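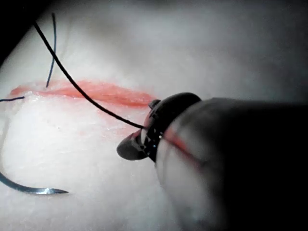
1. What the project was

Our brief was to review a suturing practice kit for the robot arm in Lab 3 and say whether the department should buy it. The kit is the Brenley tissue set, sold by Prorero. It comes as a box of synthetic pads, a clamp plate and a little bottle of red dye. Thread and needles are extra. Loan unit, one term, started in February. Report due 11 August 2026 so parts of this are written up quick from the lab book.

I did the pad tests and most of the driving. Dardo Escobar did the setup notes and the thread section, and I've typed his up.

2. What you get for the money

The full set is 300 pounds with the plate. Refill pads only is 224. Prices from the quote, no VAT on either. The quote also lists a "teaching bundle" but we couldn't get an answer on what's in it beyond what we had already.

Pads are white with a slight texture to them. The top skin is tougher than the layer under it, which you notice when the needle goes in. Clamp plate is fine, heavy, four thumb screws. One of ours had a crossed thread out of the box and we swapped it for one from the stores.

Manual is 20 pages, half of it safety warnings. The section on robot use is one page. It says the pads suit "most instrument types" and leaves it there.

3. Setting up

Plate bolted to the bench, pad in, screws finger tight. Overtighten and the pad domes up in the middle, so the wound opens by itself and the whole exercise gets too easy. Dardo's note says "stop when it stops sliding", that's about the best we came up with.

Cut with a scalpel by hand, shallow, then dye. The dye is optional but we used it most times. On the wrist camera a plain cut in a white pad is very hard to find, the edges just vanish in the glare. With red in it you get a clear line to work to. Downside, it creeps. You end up with pink on the pad where you're trying to see your thread tail, and it gets on the jaws as well. Wipe them between runs.

Lighting: turn the ring light down. We had it on full for the first two sessions and lost the top half of the pad completely.

4. Suturing

Task was simple interrupted stitches along one cut. Drive the needle through, let go, pull the thread, tie, cut, next one. Everything by teleoperation, we didn't run any of it automatic.

Needle driving went better than expected. Pad holds its shape and the needle comes out near where you aimed it. The hard bit is regrasping. Needle lying flat on a white surface, jaws coming in from the side, and the instrument hides a big piece of the picture when it's close. Most of our wasted time went there. What helped was parking the needle well away from the cut with the point facing the instrument side, so you always know where the sharp end is.

Pulling the thread: slow and low. If you lift the jaws the wound edge lifts with it and gets puffy. A few pads ended up with edges that stayed raised after. Real tissue would do other things I guess but we have no way to compare.

Tearing. The top skin will take a fair pull. Put the stitch too near the edge though and it cheesewires straight through, no warning. The manual doesnt mention this at all and it should.

5. Thread (Dardo's section)

Tried black and dark blue. Black is the easy one to see over the red. Blue is OK against clean white but over dye or into shadow it goes nearly the same as black, and on the camera we mixed them up more than once. Suggest using the black for the live stitch and blue for finished ones if you have both, or get a lighter colour altogether. Prorero's list has a green, we didn't get to try it.

Leave the tails a decent length. Short tails lie flat and the jaws can't get under them. Long ones get in the way of the next stitch. We went back and forth on this and ended up somewhere in the middle.

Braided thread picks up the dye. Monofilament springs out of the jaws. No winner.

6. How long a pad lasts

The box says 90 minutes of use per pad, which is an odd way to put it. For us it came down to cuts. One pad takes several cuts if you space them and leave a margin at the sides where the clamp pinches. After that the old holes start to join up and the needle wanders into them. You can flip the pad but the back has no skin and behaves differently, only good for practising grips.

Storage: keep them in the bag. We left one on the bench over a weekend and it went tacky and picked up fluff.

7. Compared with the other option

Only other kit we could get hold of was the Śliwiński block, borrowed from the Claltham campus for an afternoon. Pinkish, softer, thicker. Nicer feel on the needle but the camera had a harder time with it and it has no plate, so it skated about till we taped it down. Not a fair test, one afternoon against a term. Would want it for longer before saying more.

8. Problems with our own work

- No timing for the first sessions, forgot to log it
- Both of us got better as we went so early and late pads can't really be compared
- Only one instrument type used
- Dye amounts not measured, we just dripped it in

9. Recommendation

Buy it, with the plate, and get refills at the same time. The pads are the good part. The manual is poor and we'd want a one page lab sheet in front of it covering clamp tightness, ring light, stitch distance from the edge and wiping the jaws. Draft of that is in Appendix B, needs the stitch distance filling in once somebody has measured it properly.

Ask Prorero about the crossed screw thread and the bundle before ordering. Loan unit goes back with the plate cleaned, dye bottle is nearly empty and they've said that's fine.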